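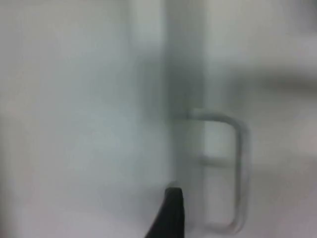
Curnon handle trials

The Curnon handle trials are a set of bench comparisons of robot gripper fingers and wrist cameras, run on household cabinet doors and drawers. Started in January by Renato Iturra at the Lerero workshop. Main question: which finger shape, with which camera, gets hold of a plain bar handle most often without scraping the door.

Background

Cabinet handles are an old problem for small arms. The gap behind the bar is narrow, the bar is often the same color as the door, and the last few inches of the approach happen too close for most fixed-focus cameras. Earlier Lerero work used a camera on a stand beside the arm. That gave a sharp view of the door but the arm blocked the handle during the final approach, so the camera was moved to the wrist.

Wrist mounting brought its own trouble. At close range a pale door and a pale grey handle blur into each other, and the dark fingertip can be the only thing with real contrast. Iturra's notes call this "white on white" and treat it as the hard case for the whole series.

Equipment

One arm, six finger sets. The arm runs on a Trotent controller, swapped out for a Bansal unit in the second half of the trials. Finger sets differ in taper, tip width and surface. Narrow tips fit behind more handles but twist under load. Wide tips hold better, and miss more. A rubber-faced set was tried early and droped after it kept catching on door edges.

Two wrist cameras were compared. First one fixed focus, small, light. Second has a closer focus range but weighs more and sticks out past the wrist, which limits how near the arm can get to a side wall.

Procedure

Each attempt starts with the arm parked facing the door, gripper open. The controller moves in, lines the fingers up with the bar, closes, pulls. An attempt counts as a success if the door opens by a hand's width and the fingers are still on the handle. Slips, misses and contact with the panel are logged separately. Lighting is left alone apart from one block of runs with the overhead lamps off.

The full log holds 2586 attempts, of which the first 2000 used the Trotent controller. The rest are Bansal. Finger sets were rotated between blocks so no set got all the easy doors.

Results

Narrow tapered fingers came out ahead on bar handles — most of the gain was on vertical bars, where the finger only has to slide in from the side. On knobs they did worse than the wide set. Camera choice mattered less than expected on dark doors and a lot on white ones. With the fixed-focus camera, most misses on white doors were to the hinge-free side of the handle, where the seam between door and frame was picked up as the bar itself.

The Bansal controller gave smoother pulls. Fewer slips, slightly slower approach. Iturra put the slower approach down to default settings and did not retune it.

Criticism

Comparison between the controllers is weak. The second block was shorter and was run after the doors had been rehung, with looser hinges on two of them. The logs also don't record how worn the fingertips were, and the narrow set was replaced partway thru. A repeat with fresh tips for every block was planned but no results have been added to the log.

See also

Wrist cameras
Parallel grippers
Door opening (robotics)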